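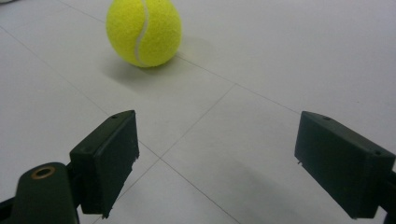
Does a Tennis Ball Lose Its Bounce in Storage?
Student project report, Unit 8
Bushra Mengal and Conall Rafferty

Background

Everyone at our tennis club in Memiscombe repeats the same rule: once the can is open, the balls are finished in a month, whether you play with them or not. Neither of us believed it. The people who say it loudest also sell balls at the front desk. We wanted to see if a ball that just sits in a cupboard gets any worse.

Method

We opened our balls in November and left them in a hall cupboard at Conall's place. Each one was dropped from the top of a bookcase onto ceramic tile, and one of us read the height of the first bounce off a metre stick taped to the wall. We did 9 drops per ball, threw out any that hit a grout line, and repeated the whole session on March 28, 2023.

Tile was our second choice. We began on the carpet in the den, but the readings were all over the place. Ms. Simard suggested the garage, where the concrete slopes toward the drain, so the ball wandered off every time.

Results

The average first bounce dropped by 8 centimetres over the winter. That sounds like a win for the front desk, but we aren't convinced. Reading a moving ball by eye is hard, and on the same day, with the same ball, Bushra's readings and Conall's were sometimes further apart than that. The hallway was also a lot colder at the second session. Our textbook says a cold ball bounces lower, and we didn't write down the temperature either time.

What we think it shows

Not much yet. The balls may have lost some pressure in the cupboard. They may also have been chilly. We don't accept the one-month rule on this evidence, and we can't throw it out either, especially as we took no readings at one month. That was a planning mistake.

If we did it again we would film the drops against the metre stick, keep an unopened can from the same batch to compare, and let all the balls sit indoors overnight first. Felt wear is a separate question and we left it alone.

Thanks to Darlene Simard for the loan of the metre stick.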